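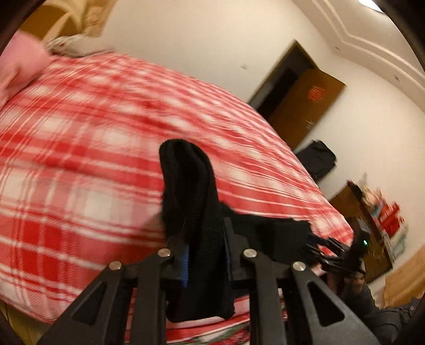 Lalit Nautiyal
Instructor, Household Skills, Tiwari Center for Adult Learning

Handout 4: Sorting and folding on the bed
Updated 10/7/20

Keep this sheet with your notes from the first three meetings. We covered washing and drying there and won't go back over them. Handout 4 deals with what happens once the clean laundry reaches the bedroom.

1. The work surface

A made bed is the best folding table in most homes. Pull the bedspread flat before you put anything on it. Smooth it from the pillow end toward the foot. Small wrinkles don't matter for socks, but they do for shirts.

Color matters more than students expect. Dark socks on a dark cover are hard to tell apart, and a navy sock gets paired with a black one. On a red and white plaid, a black sock is easy to find. If your cover is dark, spread a light towel over the middle and work on that.

2. Socks

Do socks first. They are small and they get lost under everything else.

Pick up one sock at a time and let it hang or stand so you can see the shape. Pull out the toe if it is turned in. Check the heel and toe for thin spots. A sock with a hole goes in the mending pile, which you start at the foot of the bed.

Lay each checked sock flat with the toe pointing away from you. When all of them are down, match by length first, then by the knit at the cuff, then by color. Black socks from different packs fade differently, so look at them near a window.

Fold the pair in thirds. Do not ball them. Balling stretches one cuff, and after a winter of it you will see the difference. Deepak Chaturvedi's group kept both kinds in the same drawer from January on, and the balled pairs were the ones sliding down by spring.
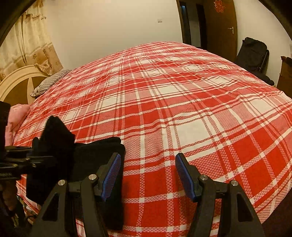 Photo: black garment on a plaid bedspread

3. Dark clothes left in a heap

A bunched black garment on a bedspread could be a sock, a shirt or a pair of leggings. Open it out before deciding which pile it belongs to. Shake it once, away from the bed, so lint does not land on the cover.

4. Pillows and blankets

Leave pillows against the headboard while you fold. A striped case on a plaid bed is fine; the bedding does not have to match for this exercise. Plump a crumpled corner at the end, after the piles are gone.

A folded blanket can stay along the side of the bed. Fuzzy blankets shed, so keep black items away from them.

5. Timing

Up to 45 minutes for a full basket is normal at first. Do not rush the socks to make up time on the shirts.

For next meeting

Bring 27 clean socks, mixed, with at least one that has no partner. We will sort them in pairs of students. Read the section on drawers in the Skirka booklet, and write down where your unmatched socks go now and how long they stay there.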